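Folding carton

A folding carton is a box made from a single sheet of paperboard that is printed, cut, creased, and glued, then shipped flat to the company that fills it.

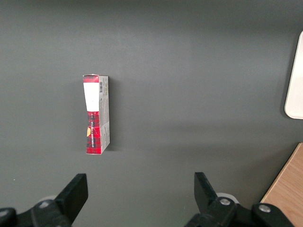 Terminology

In the packaging trade, "carton" usually means a light box made of paperboard, while "box" or "case" often means the heavier corrugated container that cartons are shipped in. Everyday speech does not follow this rule, and both kinds are commonly called cardboard boxes. A carton that has been cut and creased but not yet glued is called a blank. After the side seam is glued and the carton is flattened, it is sometimes called a knocked-down carton.

Folding cartons differ from rigid or set-up boxes, which are made from thicker board and delivered already in shape. Rigid boxes take up more room in storage and cost more to ship. They are used mostly for jewelry, watches, candy assortments, and other gift items.

Materials

Most folding cartons are made from one of three grades of board. Solid bleached board is made from bleached wood pulp and is white all the way through. It is common for cosmetics and medicines. Unbleached kraft board is brown, strong, and resists tearing when damp, so it is used for beverage carriers. Recycled board is pressed from several layers of waste paper, often with a gray center and a white outer layer that takes ink well. Cereal and dry food cartons are usually made from it.

Board thickness is measured in points, one point being a thousandth of an inch. Small retail cartons generally fall between 14 and 24 points. The grain of the board, meaning the direction in which most of the fibers lie, affects how well it folds and whether the panels bow. On upright cartons the grain is often run around the box, across the vertical creases, which helps keep the side panels from bulging.

Common styles

Straight tuck end: The top and bottom flaps both hinge from the same panel. The front is left without a cut edge showing, and the style is often chosen for cartons with a window.

Reverse tuck end: The top flap and bottom flap hinge from opposite panels. Blanks of this kind can be fitted closely together on the sheet, which saves board.

Seal end: The end flaps are glued shut, normally by machine. The package has to be torn or slit to be opened, and seal end cartons are standard for cereal, frozen food, and powdered detergent.

Auto-bottom: The bottom panels are glued in advance so that they lock when the carton is squeezed open. It holds more weight than a tuck end and suits heavy items such as bottles.

Sleeve: An open tube that slides over a tray or a tub.

Manufacture

Production begins with a structural drawing, called a dieline, that shows every cut and crease. A plain white sample is often cut on a table plotter to check the fit before any printing is done. The artwork is then laid over the dieline, with extra color carried past the cut lines so that small shifts in the sheet do not leave a white edge.

Printing is done by offset lithography, flexography, or gravure, depending on the length of the run. Digital presses are used for short runs. The printed sheets receive a water-based or UV-cured coating, which protects the ink from rubbing. Areas that will be glued are left uncoated, as are panels meant to receive a date or batch code later.

Cutting is done with a steel rule die, a flat board fitted with sharp blades for the cuts and rounded blades for the creases. Small nicks in the blades leave the blanks attached to the sheet until it clears the press. The waste is then stripped away and the blanks go to a folder-gluer, which closes the side seam.

Filling and closing

Flat cartons are loaded into the magazine of a cartoning machine. Suction cups pull them out one by one and open them into shape. Horizontal machines push the product in from the side, and vertical machines drop it in from above. Small businesses often fill cartons by hand.

Cartons that have been stored flat for too long may be hard to open because the creases take a set. They are normally kept in their shipping cases in a dry room and used oldest first.

Regional production

In the town of Grovton, carton making grew out of an older paper mill trade. The Treloar plant there opened with 40 employees and made plain sleeves for thread and buttons. At its busiest it employed 614 people and supplied cartons for tea, soap, and patent remedies. Its rival, Pemen, ran a smaller works across the river and specialized in cartons for pharmacies. The two firms shared a rail siding until the line was closed. Treloar's former printing hall now houses a collection of nearly 4,000 carton blanks and dies, which opened to the public on 22 Oct 2019.

Recycling

Clean folding cartons are accepted in most curbside paper programs. They should be emptied and flattened, and any inner bag removed. Cartons for frozen food may contain a wet-strength additive that slows pulping, and some programs turn them away. Plastic windows and foil lamination also reduce the value of the recovered fiber.

See also

Corrugated fiberboard
Die cutting
Paperboard
Rigid box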